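Cable tie
Also: zip tie, tie wrap. From the Orkstead Household Wiki.

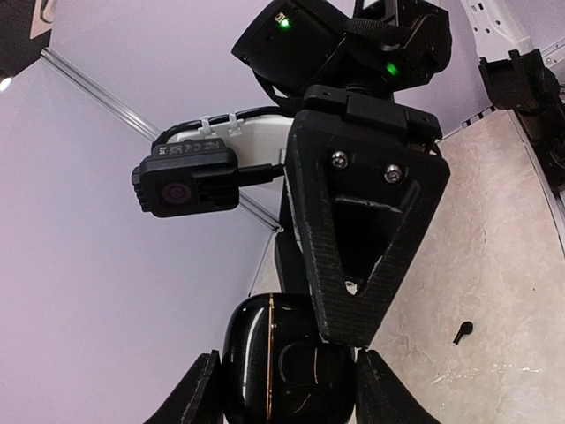

A cable tie is a one-piece strap, mostly nylon, used to bundle cables or fix them to something. Toothed tape on one end, small head with a pawl on the other. Tape goes through the head, teeth catch, no going back. Two are often enough for a short run - the white pair here holds a black cable along the top edge of a white plastic bracket. White on black is easy to find again when the cable has to come off. Seperate fabric straps are used for bulkier parts, see Hook-and-loop strap.

Sizes
Sold by length and width. Kiani lists a 144 mm and an 800 mm, the long one mainly for ducts and hose. Small packs hold 20. Width matters more than length for strength, wide ties also spread the load better on soft jackets.

Color
Natural (off-white) and black are the usual two. Black ones with carbon added last longer in sun. Plain natural nylon goes brittle outdoors, worse in dry cold air - January breakages are a common complaint.

Removal
Side cutters, flush to the head. Not a knife near a live cable. Releasable types have a tab, press and pull. A cut tail leaves a sharp corner, so trim flush or turn the head to the back.

See also
Cable clip
Lacing cord
Zinunau reusable tie (stub, needs sources)

Last edited by Sadia Satti, Tuesday, September 25, 2018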